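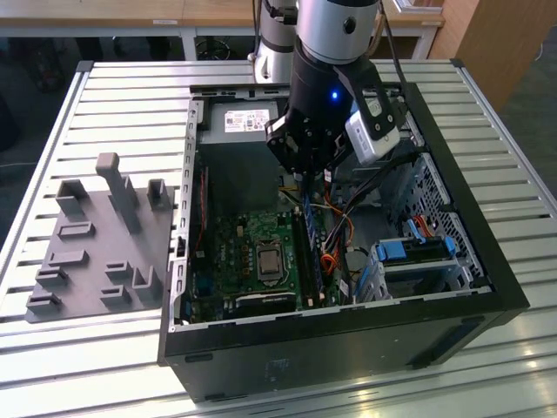
The director says the sound came first and the picture was cut to fit it. On "Pillden", a documentary about a closed slate quarry and the amateur film club that recorded its last years, that order of work governed nearly every later decision.

The club's material came to the production company, Fimumine, as 31 reels of 16mm reversal stock and a box of quarter-inch tape. None of the reels had a soundtrack. The tapes had been recorded separately, on a domestic machine, and were labeled by subject but not by date.

"We had no slates and no sync reference," the director says. "The recorder ran slightly slow as its batteries went down, so even when we knew a tape belonged to a reel, it drifted. Over a ten-minute roll you could be out by several seconds."

The first pass was done by ear. A shift whistle audible on the tapes could be matched to men leaving the sheds, and the edit was built outward from those points. Where no match existed, the sound was kept as it was and the picture was left black. The longest of these passages lasts 37 seconds.

"A distributor asked us to cover it with landscape. We tried that. It looked like every other landscape in every other film, and people stopped listening to the man talking."

Scanning was carried out at Akwood, where the stock was cleaned by hand before going through the gate. Shrinkage was uneven, and two reels had to be scanned at reduced speed. Color fading was corrected only as far as a neutral gray in the slate itself; the director did not want skies rebuilt.

"The blue has gone out of those reels. I could put a blue in, but I would be choosing it."

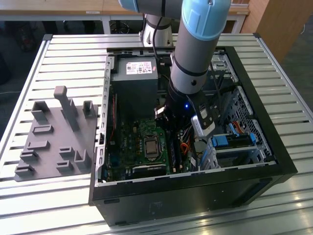

Robot arm over an open computer case on a slatted workbench.

The new footage, shot over nine days in March, takes up less than a quarter of the running time. It was photographed with a single 25mm lens, on a tripod, at the positions the club had used. Some of those positions are now under water. In these cases the crew worked from the nearest bank and did not attempt to match the framing.

There is no narration. An early version had one, written and recorded, and it was removed after a test screening for up to 200 former quarry families at the Zerouali, a single-screen theater with a mono speaker system.

"They were talking over it, telling each other who was on the screen. The narrator was in their way. I took notes on what they said and used a little of it for the intertitles."

The final mix is also mono. The director had a surround version prepared and rejected it at the first playback, on the grounds that the tapes held no information about where anything was in the room.

"Pillden" opens at the Zerouali on Oct 20, 2019, with the original tapes playing in the lobby before the feature.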